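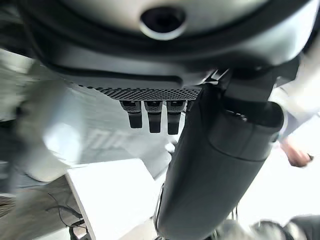

28th January
By a staff writer

The drawer of dead chargers

Every house has one. Ours is the second drawer down, next to the stove, and it won't close. Old phone chargers, a brick for a Nirex radio we gave away, cords that fit nothing. Last September I tipped the lot onto the kitchen floor and started sorting. Took a whole evening. Should have taken 20 minutes.

Why do we keep them? Fear, mostly. You toss a cord and the next week you need it. Happened to me once, in 2000, and I've hoarded ever since.

So I took a bag down to Catorholm, the repair shop by the bus station. They sell used cords for a dollar and take yours for free. A big bin by the door, all tangled. People dig through it like it's a yard sale. One man was after the plug for a Zoller bread maker — found it too, near the bottom, and paid with a fistful of quarters.

The shop's advice is simple. Label the cord the day you buy the thing. Masking tape, marker, done. If you dont know what it's for, plug it into nothing and let it go. Frayed ones go to recycling, never back in the drawer.

I kept 10. All labeled now, rolled up in sandwich bags. The drawer closes, more or less. My spare Rajan lamp cord is still missing and I have looked everwhere.

Comments

papercliplady: Masking tape dries out and falls off. Use bread tags.

dunmore384: Does the shop take old printer cables? Have a box of them.

tess_k: Mine is a suitcase, not a drawer.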